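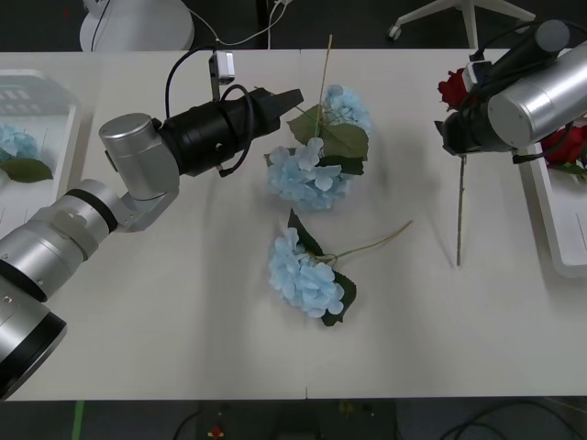

Artificial blue hydrangeas and a red rose at the work table.

Product Review: Kokel Blue Hydrangea Stem
Reviewed for the Mernent Floral Studio by Tanko Nnaji
April 29, 2021

The studio purchased the Kokel hydrangea in March for use in lobby and reception arrangements. It was assessed over 3 weeks against the Benedetti stem, which the studio has stocked for several years.

The flower head is the strongest feature. The florets are small, four-petaled and closely set, and the pale blue is soft enough to sit beside stronger colors, red roses included. The leaves are broad and green, and they cover the join below the bloom well.

The stem is long and straight. It suits tall vases without extension, but shorter containers will require cutting, and a proper wire cutter is advised. Heads arrived slightly flattened on one side — a few minutes of shaping by hand corrected this in most cases.

Þórarinn Lykkegaard, who manages purchasing, notes that the Benedetti stem bends more easily and remains the better choice for low centerpieces.

The Kokel stem is approved for general use. Orders should be placed through Drotano, with delivery to the Mernent stockroom.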